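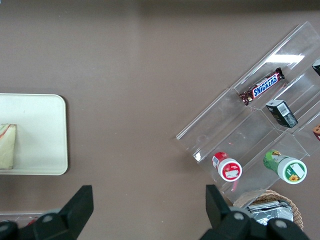
Shamim Bangash wrote that she would start with the fingers and leave the wrist camera alone until the gripping was sorted, as changing both at once makes it hard to tell which one helped.

The post she was replying to is this one, from Yeison Ñahui, 6 August 2024:

Which two-finger gripper for mixed shop items?

We have an arm on loan from Wakbridge and are trying it on snack bars, small boxes, round tubs and wrapped sandwiches. Two grippers are on the shortlist, the Henao parallel one and the Endus with the linkage fingers. The Henao closes straight and is easy to set up. The Endus opens wider but the tips move in a slight arc as they close, so I have to correct the height for each item. Both have a wrist camera. Sandwiches are the worst because they squash, and the wrap shines under our lights. Has anyone compared the two on soft food? Budget for extras is £500.

Ute Ostermann
I ran both for a fortnight in February. On boxes and bars there was nothing in it. On sandwiches I did 60 picks with each, same arm, same speed. The Henao dropped five and the Endus dropped 11, but most of the Endus drops came on the first day, before I had put the arc into the approach. After that they were close. What made more difference was the closing force. Set it as low as the controller lets you, then raise it one step at a time until the item stops slipping when the arm turns. Hold sandwiches near one end, across the thickness, and keep the travel slow.
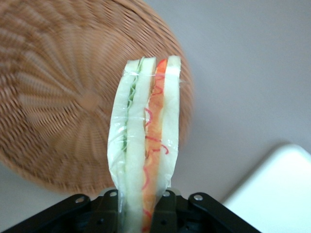 Wrapped sandwich held upright by its lower end in the black gripper.

For the shine, try moving your lamp before you spend money on a filter. I lowered the exposure on the wrist camera as well and lost some detail on dark wrappers, so check those again afterwards. Also note that anything moving past the camera will smear at slow shutter settings. I only take the position reading when the arm has stopped.

Gladys Cuervo
Get suction, fingers are a waste of time for food

Ute Ostermann
Suction was poor on loose film when I tried it, Gladys. It might do for the flat boxes.

Yeison Ñahui
Thanks both. I'll keep the Endus for the wider opening and redo the approach heights this week. Does the Odenia controller let you save a force setting per item, or is it one for the whole program?

Ute Ostermann
Per item, but you have to name each one first or it goes back to the default on restart.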